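Kitchen & Laundry Notes
February
By So-yul Son
Last updated: February, 4:15 p.m.

The Great Towel Rethink

I promised a few of you last month that I'd write about towels, and then I wrote about soup instead, so this one is overdue. I've been thinking about them a lot (more than a grown woman should, my sister says) ever since we moved to the apartment on Bronow Street and I had to unpack every single one we own. 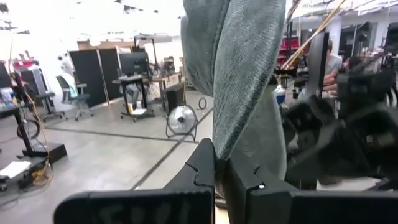 We had far too many. There were beach towels from a trip I can hardly remember, hand towels from two different weddings, and a whole stack of dish towels so thin you could read a recipe through them. I'd been carrying all of them from home to home for years and using the same 5 over and over.

So I started over. I put everything in a heap on the bed and went through it after dinner with the radio on. Anything that smelled odd even straight out of the dryer went in one bag, anything scratchy in another, and the ones I reach for went back on the shelf. The shelf looked so good that I went and got my husband to come see it. He said it looked like a shelf.

My friend Young-sook Ki used to run the linen room at the Hadach, the old hotel up by the lake, and I called her the next morning because I wanted to know how a hotel keeps its towels soft when mine turn into roof shingles by spring. They went through 3,000 a week in the summer, she told me, and they never once used fabric softener. Not on towels. It leaves a coating on the loops and then they just push the water around on you. She was pretty stern about it!

What she told me to do was wash them warm with half the detergent I'd been using and a good glug of white vinegar in the rinse. Then shake each one out hard before it goes in the dryer, like you're mad at it. I've done it this way for four washes now and the bath towels are a different animal. The old blue ones, which I'd nearly given up on, drink up water again. My hand towels took a little longer to come around, and one pair never did, so they've gone under the sink for spills.

She also said to stop folding in thirds if my shelf is deep, and to fold in half and half again and put the round edge facing out. I argued with her for a while because my mother folded in thirds and that's how it's done – but I tried it and I can get more on the shelf, so my mother will have to forgive me.

Now, buying new ones. I did buy a few, from Georgiou on the corner of the market square, where they let you unfold everything and rub it on your face if you want to. I like a medium weight. The really heavy ones feel lovely in the store and then take all day to dry on the hook, and in our bathroom, with that one tiny window, they'd be sour before the weekend. Look at the hem too. If the stitching is already wavy in the store it's only going to get worse at home. And please wash them before you use them the first time, by themselves, unless you'd like fuzz on everything you own.

The bags of rejects are going to the Skudari animal shelter, which takes them all year and is extra short in winter. They can't use anything with buttons or fringe, but stains and holes are fine. I dropped off the first load and met a very old beagle who leaned on my leg the whole time, and I had to have a talk with myself in the car afterward.

A few of you asked about dish towels in particular. I'm keeping 20, which sounds like a lot, but I bake, and I'd rather grab a clean one than wonder about the one on the oven door. Flat cotton for glasses, something with more texture for hands and counters.

Next time I'll get to sheets, and the fitted one that keeps popping off the corner at 3 a.m. If you've got a trick for that, write to me before I resort to safety pins.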